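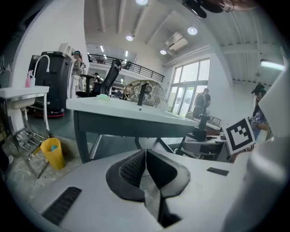
Newsletter > Workshop Notes > Kit and Services

A Few Weeks With the Tratar Hand-Held Gripper

By Omolara Shehu | 21 February 2020
14 comments | 37 shares

Those of you who came to the December open evening will remember that I promised to write up the Tratar hand gripper as soon as I'd had a proper go with it, and then of course the holidays came and I didn't. Several of you have written to ask (Recep Ertürk twice, thank you, Recep, I did get both), so I have finally sat down with a pot of tea and my notes.

For anyone new to this letter, the Tratar is a gripper you carry in your own hand. You walk up to a job, you do the job with it, and the recording of what you did goes off to train an arm that will do it later. The body is white, with a black ribbed vent low on one side, and the two black finger pads meet in a V. The pads are the part people argue over. One has a fine mesh texture on its inside face and the other is a smooth, rubbery shell, and I was sure I'd want a matching pair. After a couple of weeks I stopped thinking about it, except with very thin things like playing cards, where I still fumble.

We have been using it out on the main floor under the mezzanine, with people coming and going, and I'd recommend that to any of you who are tempted to shut yourselves in a quiet back room first. Your robot is going to have to live with office chairs and the sink and somebody walking behind the table, so it may as well meet them early! The square black-and-white markers do need to be somewhere the camera can find them, and the booklet is a bit stingy on this point. Yiğit Bilgin from Parsa, who supply the kit over here, was kind enough to talk me through it on the phone. His advice was to get the big marker up first, check it from wherever you plan to stand, and only then start moving your small objects around. I had been doing it in the opposite order and losing half my mornings.

Now for the money. The basic kit is 1,520 dollars, and for that you get the gripper, one set of pads, a charger and a printed sheet of markers. The full kit is 2,304 and adds a second set of pads, a hard case and a year of the Parsa processing service, where you send in your recordings and they come back cleaned up and sorted. Without the year's plan the service is 500 dollars for each batch of up to 2,000 recordings. If you only mean to try one task, I would buy the basic kit and pay for a single batch. If you're like Şükran Akgül over at Hedley, who had filled two batches before I had finished reading the booklet, the full kit is plainly the better buy.

What I like most is how quickly a newcomer gets comfortable. You pick up a cup, you put it down, you do it again, and you're away. My complaints are mostly about living with it. The body is wide, wider than you expect from the brochure, and it bumps into things when you reach low or in close to a wall. My wrist was sore by the end of the first long afternoon — I take more breaks now. The charger lead is also too short for our benches, and Parsa tell me a longer one is coming but wouldn't give me a month.

Macario Robles has the Jelthorpe gripper on loan and has promised me a page on it for the next letter, with his own view on the pads. He says it is lighter but that the trigger is stiff. I'd love to try the two side by side before making up my mind for good.

If you would like to borrow ours for an afternoon, write to me at the usual address and tell me what task you have in mind. Please bring your own objects, and bring more than one of anything that can roll under a cabinet.

Share this item (37) | Read comments (14)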